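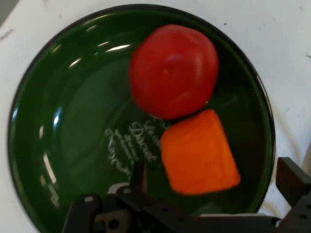
Red tomato and orange block on the green plate.

Povley table set

README, last edited 8/6/18 by Lauri Tikkanen

Pictures and written notes of play food and plates on a white table. Who sits next to what, which plate, what's touching. That's the whole set. Shot in the activity room at Clurkelbridge, sorted at the kitchen counter in the same building, labeled in Honex, packed up by me in a hurry so please read the known problems part before writing in.

Old readme was for the first drop and was wrong in a bunch of places. Throw it out.

What's in the folder

pics/ all the pictures, one flat folder, no subfolders any more
notes/ one text file per picture, same name as the picture
things.txt the list of things with the names we settled on
layouts.txt the starting layouts
skip.txt pictures to leave out, see below
addo_old/ labels from the Addo round, kept for anybody who needs to compare

538 pictures after the cleanup. 30 things in things.txt, plates included. 5 starting layouts. Some of the things only turn up a few times, so check before you build anything on them.

Quick start

Unzip. Open things.txt first. Then open any file in notes/ with the matching picture next to it and you'll get it in a minute.

There's no loader. Plain text, tabs between the fields, one line per thing. If your editor turns tabs into spaces, turn that off.

Fields in the notes

4 fields per line, always this order:

name: short name from things.txt
on: what it rests on (green plate, red plate, table, basket, other thing)
touching: yes, no, or unsure
remark: free text, mostly blank

A made-up line looks like tomato, green plate, unsure, blank. Unsure in the touching field is fine and we use it a lot. Two round things side by side seen from straight above, you often can't say. Don't clean those up into yes or no.

Remark is where people put whatever. Glare, shadow, half out of view, "is this the same one as before". Spelling is all over the place in there and I'm not fixing it.

Names

This took longer than the pictures did. The rule now: call it by color and shape unless anybody walking past would give the same food name.

tomato: the red one. Lumpy with creases, so it has been labeled strawberry and pepper by different people. It's tomato. If you find a pepper in the notes with no pepper in the picture, it's this one.

orange block: rounded corners, plain bright orange. Was "cheese" in the Addo round and "sponge" in one person's notes. Both are fair guesses. Now it's orange block everywhere and you can decide for yourself.

eggplant: purple, pale green stem end. Nobody argued.

green fruit: green and yellow, small dark stem. Looks like an apple to most people. Left as green fruit after two rounds of pear versus apple and I don't want to hear about it again.

green plate: dark green, glossy, thin dark line on the rim, white script lettering in the middle.

red plate: bigger one, thin black rim, shiny inside.

basket: the woven one at the back. Whatever is in it gets labeled only if you can tell what it is. A bit of color over the rim doesn't count as a thing.

The rest are in things.txt with one line each.

The lettering on the green plate

People keep asking. No we don't have a transcription. The script is faded and slanted and three people read the first word three ways. There's no text field in this set and I'm not adding one. If food sits over part of the lettering, don't note it.

Layouts

layouts.txt has the starting spots written in words, left, right, near, far. Near means the edge closest to you. No measurments. Things drift from the layout as the session goes on and the notes always follow the picture, never the layout. So if layouts.txt says the eggplant starts on the red plate and the picture has it on the table, the note says table.

Most used layout is two plates out, a few pieces of food around them. Plates are never stacked in the released pictures. Food on food happens, use "other thing" and say which in the remark.

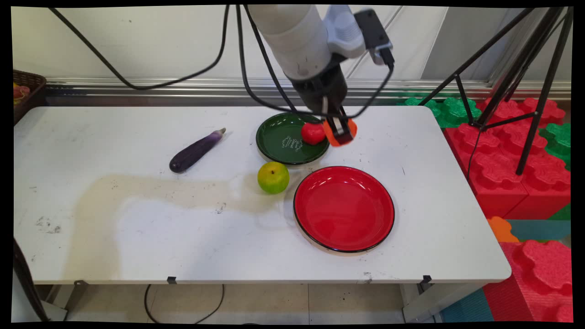
Tomato on the green plate; eggplant and green fruit on the table, red plate with nothing on it.

Left and right trip people up in the wider views. Use left and right as you see them in the picture, always. Same for "behind". The close views get the same treatment even when you know from some other picture which way round the table was. One picture, one note, no looking at the neighbors.

Red plate with no food still gets a line. name red plate, on table, touching whatever it is. Plates are things too. Early notes skipped them and I went back and put them in by hand, so if you hit a note with food on a plate and no line for the plate, send me the file name.

The table

White folding table, scuffed. It's got a wide beige stain and plenty of small dark marks and gray smudges. These are not things. Don't label them. In the Addo round somebody labeled smudges as crumbs for a whole evening, that's why addo_old/ has a "crumb" name in it and things.txt doesn't.

It's been wiped, yes. Same table for the whole set, if you're trying to match pictures the stain is pretty handy for working out which part of the table you're looking at.

Foam blocks and puzzle-edge pieces at the side, red, green, teal, a bit of orange: play area stuff, background, no label. Small warning, a small orange foam piece has been mixed up with the orange block before. Check where it is. If it's below the table it's foam.

Shine

The plates are glossy and they glare. Long white streaks on the green one mostly. Rules:

glare on an empty part of a plate, ignore
glare across a thing so you can't see its edge, write glare in the remark
glare that looks like a thing, still ignore

Shadows same deal. The orange block throws a soft one onto the plate and a couple of the early notes have it as a second darker block. Fixed, I think.

How the labeling went

First pass in Addo. Names were free text, total mess. Second pass in Honex with the fixed list. Nearly 30 of the notes went back for a third look, mostly touching yes/no stuff and the apple thing. After that I read through everything once myself, late, with tea, so expect slips.

Where two people disagreed and I couldn't settle it from the picture, it's unsure. We didn't do any agreement scores. Sorry. If you need those you'd have to work them out from addo_old/ and the names don't match up so good luck.

Known problems

Tomato is everywhere. It's on the green plate far more than anything else is, anywhere. If you only need the on field you can get pretty far by guessing, so don't.

Red plate is short on food. People just liked the green one.

Some notes have a trailing tab. Harmless unless your script is picky.

Two spellings of eggplant in the remarks. Name field is clean.

Basket contents are patchy. Some people tried, some didn't. Treat a blank basket as "not looked at".

skip.txt: pictures with the food mostly out of view, plus blurry ones. They're still in pics/ so the numbering doesn't jump. The 538 includes them.

Close views and wide views aren't marked apart. Should be. Next version.

Good for

Checking whether somebody or something can say what's on which plate. Sorting practice. Before and after comparisons if you're patient and match by hand. We used printouts of it for a matching game too and that went fine, kids didn't care about the unsure rows.

Not much use for

Real food. Sizes or distances. Reading text. Counting, the piles in the basket will wreck it. Anything about kitchens in general, this is one table in one room.

Changes in this version

names fixed to things.txt
plates have their own lines
crumb removed
"cheese" and "sponge" merged to orange block
subfolders gone
a few dozen remarks trimmed where they were just chatter between labelers
file names all lower case now, so old scripts may not find stuff

Still to do

mark close and wide
go through the basket properly
more food on the red plate, next shoot
write down layouts with a drawing, the words version confuses everybody
decide on the green fruit (no)

Using it

Free for teaching and for tinkering. Say Povley table set, Clurkelbridge, somewhere in your writeup. Don't repost the zip, point people back to the folder so they get the fixed one. If you change names, please keep a copy of our things.txt next to yours so that the two can be lined up later.

Mistakes, questions

To Lauri Tikkanen. File name in the subject line, what's wrong in the body, one per message if you can. I go through them in batches in August and after that whenever. Screenshots are fine but I still need the file name.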